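Magnesium, month two

I started taking magnesium in January after my physio, Gunnel Brekke, got tired of hearing about my calf cramps. She suggested 200 mg with dinner and told me to check with the pharmacist first, as I already take a blood pressure tablet. The pharmacist was fine with it.

The first bottle was citrate, from Zondlow. It did the job on the cramps but I was up to the toilet at 5 most mornings, and not for the usual reason. 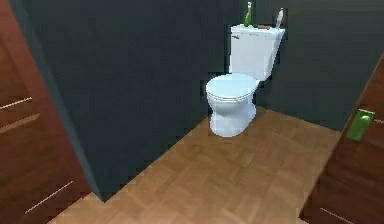 Changing over to glycinate

Wakana Ikeda at work takes the glycinate form and has no trouble with it, so I bought the Pistanance one. The capsules are bigger and it costs more. My stomach settled within the week. I keep the bottle at home and a few spares in my work bag, and I've only missed a couple of nights.
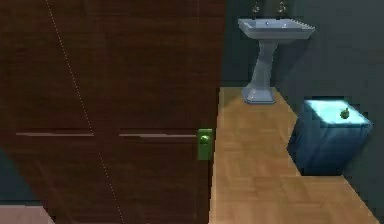 Likely closet doors with the long handles.

The label took me a while to work out. The front says 300 mg but that's for the full serve of three capsules, so I take two. Some brands list the weight of the whole compound and others list only the elemental magnesium. If you're comparing prices, go by the elemental figure. 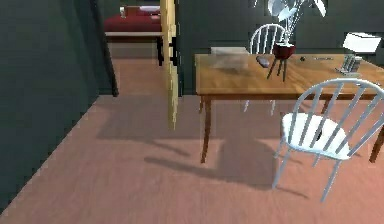 Sleep is harder to judge. I nod off a bit faster, but I also gave up coffee after lunch at the same time, so I can't say which one did it. The cramps are down to one every couple of weeks, usually after a long walk.

I've had two emails asking about the spray-on kind. I tried a friend's once and it made my shins itch, so I didn't go further with it.
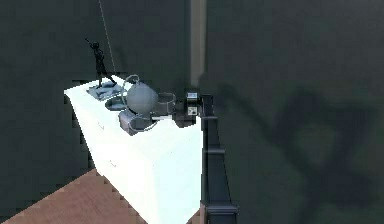

Tarmo Juška also asked whether I take it with zinc. I don't. I'll finish this bottle, have my bloods done and see what the doctor says about staying on it. Next post will be on fibre powders, as I have three of them open in the pantry.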